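Plitik two-finger gripper, matched pair

Sold as a left and right set, with fingertips, mounting screws and one spare pad kit
Price per pair: $2,843
Stroke: 100 mm

I've been selling grippers through Trusava for a while now, and fabric is the thing customers ask me about most. Boxes are easy! Cloth slides, folds over on itself and hides its own edge, so I put this pair on our two-arm bench and gave it hats (Natsumi Katayama in our workshop thinks hats are the meanest test going, and I'm starting to agree with her).

We set them up with a white table, an orange bin with a pile of caps in it, and one round cream piece to take from both sides at once. I like a pale item on a pale top — if your camera settings are sloppy, you'll find out fast.

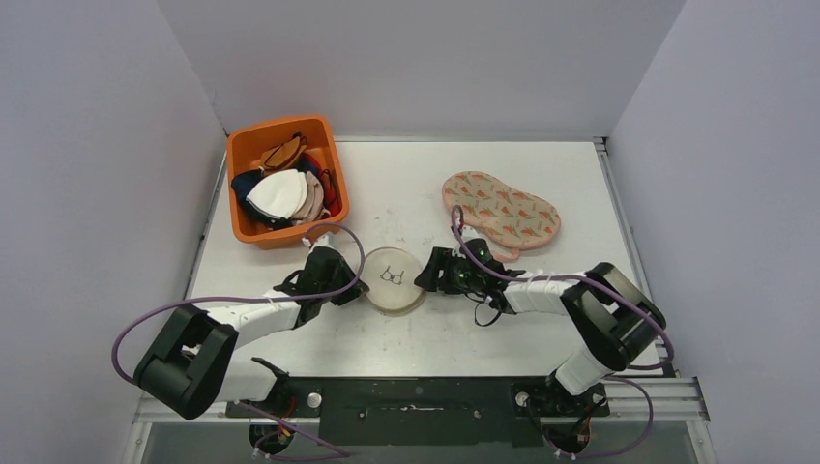

How they compare

I ran the Motadus pair on the same arms first. Those close quicker, and if you mostly handle rigid parts I'd still point you that way. The Plitik fingers are slower but much gentler at low force, and I could get hold of a thin brim without bunching it up. Swapping one pair for the other took me around 15 minutes, cables included.

My one gripe is the cable exit. It sits high on the body, so leave plenty of slack or it'll tug when the wrist turns.

Ordering

Pairs ship in 2 boxes, left and right. Need longer fingers? Ask for Yannick Besnard when you call and he'll quote you.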